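Skotthorpe Assisted Checkout Project
Progress report, August
Prepared by Carolina Barros for the Quintela program office

Summary

Demonstration recording for the basket-to-scanner task is on schedule. We now have 1696 accepted episodes, all recorded by remote control on the two-arm bench. The first policy trained on this set has been run on the bench but not yet scored. Spending for the period is within the approved budget, apart from the operator hours noted under Issues.

Work completed

The task was broken into three stages: pick an item out of the basket, present it to the scanner, and set it down. Operators drive the arms from a matching pair of leader handles and record one item per episode. Earlier in the year we tried guiding the arm directly by hand. That method was dropped in the second month. The operator's forearm kept getting into the camera view, and the recorded motions were too stiff at the wrist to be useful.

Eleven operators have completed the training session. Each did a block of practice runs that were thrown out before their recordings counted. Scores between operators are closer than they were last period, mostly as a result of the written guide on approach angles that went out with the Prumum software update.

Soft packaging remains the hardest category. Operators tend to squeeze bags too high up, and the bar code then folds out of view of the scanner. We have asked for a slower closing speed on the grip for these items and will re-record more than 200 episodes that were done at the old setting.

Review of recordings now happens every Tuesday. An episode is rejected if the item is dropped, if the operator pauses longer than the limit in the guide, or if either arm touches the scanner. Rejected episodes are kept in a separate folder for the failure study in the next phase.
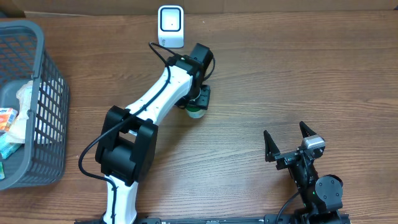

Figure 1. Recording bench for the basket-to-scanner task, with an item held in the white arm's gripper.

Issues

The Joltero handles drift after long sessions and have to be re-zeroed at each break. A replacement encoder has been ordered for the left one. Operator hours ran over by 11 per cent due to the re-recording described above. We expect to recover this by shortening the practice block for returning operators.

Next period

We will finish the soft packaging re-records, score the first policy against a held-out set of items, and start recording the handover from one arm to the other. A revised operator guide will be sent to the program office with the next report.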